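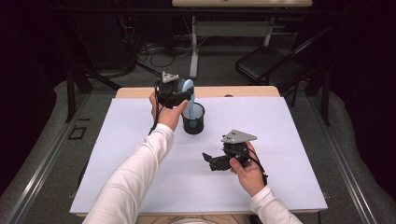 Las dos pinzas de mano sobre la sábana blanca, con el vaso de rejilla al lado de la izquierda.

Llevo unas semanas enseñando tareas de mesa con pinzas de mano y me han escrito dos personas preguntando cómo es eso por dentro, así que lo cuento de un tirón.

El trabajo consiste en hacer con las pinzas lo que luego tendrá que hacer el robot. Nada de mandos ni de pantalla. Se mete cada mano en su carcasa, se coge el objeto, se deja donde toca y se repite. La tarea de estos días es corta: sacar un objeto de un vaso de rejilla negra, pasarlo de una mano a la otra y dejarlo tumbado sobre la tela. Con los dedos son tres segundos. Con las pinzas, el primer día, tardaba más de 30 y se me caía la mitad de las veces.

Antes de esto estuve en Griltden, donde se hacía todo por control remoto. Allí movías dos brazos pequeños y los grandes te seguían al otro lado de la sala. Aquel sistema tiene una ventaja clara: lo que grabas es lo que el robot puede hacer, porque lo está haciendo él. Si una articulación llega al tope, lo notas enseguida y corriges. Con las pinzas en la mano uno se olvida de los topes. Tengo una muñeca que gira de maneras que el brazo no puede copiar, y las primeras demostraciones que entregué estaban llenas de esos giros. Se tiraron casi todas.

Quien me lo explicó fue Toshiko Nagano, que lleva la parte de datos en Wadomik. Me puso las trayectorias en el monitor y me fue señalando los puntos en los que el brazo tendría que atravesarse a sí mismo. Me dijo que pensara en los codos. Desde entonces trabajo con los codos más abiertos y entro al vaso desde arriba, sin torcer la mano. Es menos cómodo pero sale mejor.

Lo que más me costó fue la mano que no hace nada. Cuando la izquierda va hacia el vaso, la derecha tiende a moverse sola, a acercarse antes de tiempo o a quedarse bailando en el aire. Todo eso se graba y el robot lo aprende igual que lo demás. Ahora la derecha espera baja, girada de lado, hacia la mitad de la tela, y no se mueve hasta que la otra ha cogido el objeto. Parece una tontería y me llevó una tarde entera.

Otra cosa es el vaso. La rejilla pesa poco y en cuanto rozas el borde se desplaza. Al principio lo volvía a colocar en el mismo sitio, casi con marca, y las demostraciones salían muy limpias. Toshiko me pidió que dejara de hacerlo. Si el vaso está siempre en el mismo punto, el robot aprende el punto y no el vaso. Ahora lo cambio de lugar en cada repetición: más cerca, más lejos, pegado a una mano o a la otra. También cambio la inclinación del objeto que asoma, el azul claro de extremo redondeado, que es el que peor se deja coger. Si cierras la pinza demasiado arriba, la curva lo hace resbalar. Hay que bajar un poco más de lo que pide el ojo.

Los fallos se guardan aparte, con una condición: que se hayan arreglado. Si se cae el objeto y lo recojo sin parar, vale. Si suelto un taco y empiezo de cero, se borra. Me gusta ese criterio, porque recoger algo caído también es parte de la tarea, y en Griltden cortábamos la grabación a la primera torpeza.

De números, por si a alguien le sirve: en la última tanda hice 664 repeticiones y se quedaron con 260. Esperaba más. La mayoría de las rechazadas fueron por velocidad - cuando me confío, acelero, y el cierre de la pinza queda a medias en la grabación. Las mejores son las de primera hora, cuando todavía voy despacio sin proponérmelo.

Del cansancio se habla poco. Las pinzas no pesan tanto, pero con los brazos extendidos sobre la mesa se nota en los hombros, y el cable tira un poco de la muñeca cuando te alejas. He probado a llevarlo por dentro del brazo y por fuera. Por dentro molesta al cruzar las manos, por fuera se engancha con la manga. Sigo sin decidirme.

La semana que viene toca la misma tarea con otra tela, una de Söderlund que han comprado para las pruebas y que todavía no he visto. Después hay que llevarlo todo a Wolomcombe, donde está el robot que va a usar estas grabaciones. Iré a verlo si me dejan.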